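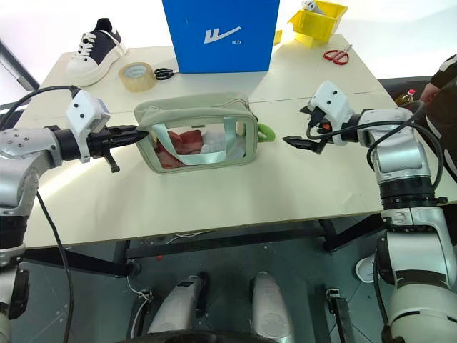
Unlimited delivery plan - does it cover large items?

Nusrat Liyanage
Posted in Orders and Delivery

I signed up for the Pradero yearly delivery plan in May and have used it for small stuff with no trouble. Now I want to order a desktop computer and a desk to go with it. The computer shows free delivery in my basket, but the desk adds a "two-person delivery" charge of $80. I thought unlimited meant everything. Is this a mistake in my basket, or do I have to pay it? Also, if I order both together, will they come at the same time? I work from home but I can't be near the door all day.

3 replies

Nimal Pramanik
It isn't a mistake. The plan covers standard and next day delivery on regular parcels. Anything that needs two people to carry, or that comes straight from the maker, has its own charge on top. If you open the product page and scroll down to Delivery and Returns, the charge is listed there under the price. I missed it too when I bought a wardrobe.

They won't come together. The computer will go out with the normal carrier and the desk gets booked separately. For the desk you should get a text asking you to pick a morning or afternoon slot. Mine was 7 a.m. to noon and they called when they were on the way.

One thing to check before you pay - look at whether the desk is sold by Pradero or by a partner seller. My wardrobe was from Flomanska, and returns on that had to go through them. The plan doesn't refund the two-person charge if you change your mind, only if the item is faulty.

Debashish Pathirana
just get a flat pack one, no extra charge on those

Shiuli Ekanayake
Flat pack is not always free. It goes by weight. I ordered a Fimitz desk that came in two boxes and still paid extra, though less than $80.

If you really want that desk, put it in your basket and leave the computer out, then check the total. Sometimes the charge drops at checkout if you choose curbside drop instead of room of choice. You do have to get it inside yourself. My brother Kavinda helped me with mine and it took us 6 trips once we opened the boxes and carried the parts in.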